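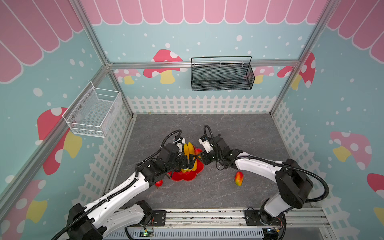

Printed wall panels – FAQ

What sizes do you supply?
Mazza panels are cut to order, up to 200 cm wide. Wider walls are joined with a butt seam.

Can panels be fitted over old paint?
Yes, if the paint is sound. Wash the wall, let it dry and leave for two days before fixing.

Which adhesive should I use?
Skudimden paste for plaster. For bare metal or glass, use the Clekix tape.

How do I clean them?
Damp cloth, mild soap. Solvents lift the ink.

Can I return a cut panel?
No. Uncut stock may be returned to Flullside within 32 days.

When is the works closed?
The last week of July. Orders placed then are cut on reopening.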